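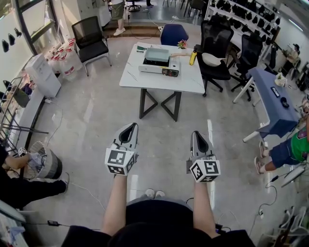 *Portable hob on the white table, with a shallow pan on top.*

## Setting up the Pidov swab reader

I've set up 9 of these now (two of them for relatives who swore they'd never need one), so this is the order I'd do it in. It covers the home version, the one that reads flu and Covid cartridges. The clinic version has a different lid and I haven't used it.

Find somewhere flat, out of direct sun, near a socket. Wash your hands and dry them properly before you open anything.

1. Take the reader out of its tray and peel the blue film off the window. Peel slowly! It tears, and the little strip that stays behind will give you a blank reading every time.
2. Plug it in and leave it until the battery shows 80 per cent or more. You can go below that for everyday use, but the first start-up won't finish.
3. Hold the side button until you hear two beeps. Let go on the second one.
4. Choose your language, then set the date. My last one came out of the box set to December, and the results were saved in a very odd order until I spotted it.
5. Slide in the grey check cartridge, arrow first, and close the lid. You should get a green tick.

**Note:** if you get an amber tick, take the cartridge out, wipe the window with a dry cloth and try once more. Two ambers in a row means a call to Romoleo, who handle returns.

### Your first proper test

1. Let the cartridge and the tube of liquid come up to room temperature in their wrappers. Don't put them on a radiator.
2. Swab both nostrils, 4 slow turns in each. It tickles, and you may well sneeze, so have a tissue handy.
3. Stir the swab in the tube, squeeze the sides as you pull it out, and fit the nozzle cap.
4. Put 3 drops in the round well. More is no better, and a flooded cartridge has to be thrown away.
5. Close the lid and leave the reader alone until it beeps. I go and put the kettle on.

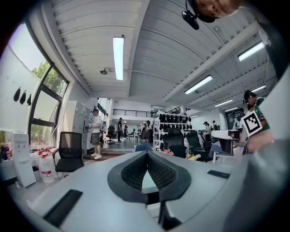
*Grey housing with the dark V-shaped pad at its centre.*

**Caution:** the liquid can sting. Keep it away from eyes and small children, and rinse with plenty of water if you splash yourself.

**Caution:** a negative result doesn't rule out infection, especially early on. If you feel properly unwell, ring your surgery or pharmacist whatever the screen says.

### Cleaning and putting away

Wipe the outside with a damp cloth after each person. Never spray anything into the cartridge slot. Used swabs and cartridges go in the bag supplied, tied up, then in the household bin. Spare cartridges can live in a cupboard, but check the date on the wrapper before you open one.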